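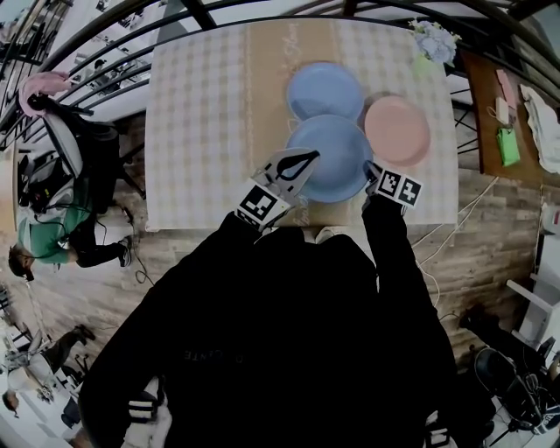
Gripper comparison — questions we keep getting

Last updated 22 June 2023. Written fast, will tidy up later. If something's missing ask Elisa Grasso.

Which grippers are you comparing?
Two hand-held ones, Lamby and Ullia. Same idea in both: trigger handle, two fingers, camera on top, printed markers. Lamby is the lighter one. Ullia has the stiffer fingers and a longer trigger pull. We also had an older pair from Fekete on loan but the springs were tired, so those numbers are not in the table.

Why no arm?
There is one, in the lab. It comes in at the second stage. First we want to know what the hands can do when a person is moving them, otherwise you end up blaming the arm for the fingers. Or the other way round.

What are the tasks?
Plates mostly. Move a plate across the table, nudge it with both hands, lift by the rim, stack. Cups and cloths come after. Plates sounded easy when Norbert Bakos wrote the list. A flat plate on a cloth is a pig to pick up, the rim sits low and the cloth travels with it if you push. Leave the cloth on though, people do have tablecloths.

One hand or two?
Both get tried. For the bigger blue plate two hands, one from the left and one from the right, and go for the rim from opposite sides. Small cups one hand. If you catch yourself helping with a finger, that take is out.

How many takes per gripper?
300 per pair per task. Total for the whole round is 2000 and we stop there even if someone is enjoying themselves. The first 23 from each new operator are practice and get thrown away. Please dont label them as real ones.

What do the black and white squares do?
They are for tracking. The camera finds the pattern and works out where the gripper is and which way it's turned. Keep your sleeve off them. Don't wipe with anything wet, the print smears. If a corner lifts, swap the marker, no glue.

Which fingers should I fit?
Ribbed pads are the default for the comparison. The two ribbed faces look at each other across the gap and the gap should make a clean V when open. If one side leans more than the other the pad is seated wrong — push it right down and check again. Smooth pads are in the small bag, they are for the cloth task only.
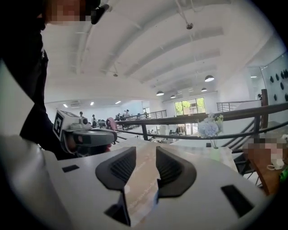 Also check the pads before every block, not just in the morning. Crumbs get in the ribs. Old toothbrush, ten seconds, done. Worn pads go to Irén Szalai with the side written on them, left or right, she keeps a list.

Can I wear what I like?
Plain dark sleeves please. Pale cuffs confuse the tracking more than we expected. Watches off.

Does it matter if people are walking about behind?
No. Busy background is fine and we rather want it. Railings, lamps, flowers, people at the other tables, leave it all. Faces get blurred afterwards before anyone outside the team gets the footage. What does matter is somebody leaning on your table mid-take. Redo that one.

Lamby or Ullia, which is winning?
Depends on the task, sorry. So far Lamby for plates, the thinner tips get under the rim. Ullia for cups, less flex when you turn the wrist. Diễm Bạch prefers Ullia for everything, Howard Rudd gave up on it after one afternoon because of the trigger. Hand size comes into it and we haven't split the results by that yet.

What about the cameras?
Rumar on both grippers, same lens, same settings, so that part is level. Auto exposure off. Near big windows set it once at the start of a block and then leave it alone. If the picture goes grainy tell someone, don't fix it yourself halfway thorugh.

My gripper lost tracking. Now what?
Stop. Put it down flat, markers up, wait for the tone, start the take again. Happens twice in a row, change the battery. Still happening, put it in the box marked OUT and take the spare.

Where do the files go?
Shared drive, one folder per operator, gripper name first then the task. Each folder holds 1000 at most and then you open a second one. No spaces in names!!

When do you publish?
Table in December, raw takes after that if the permissions come through. Elisa has the form if you need an early look.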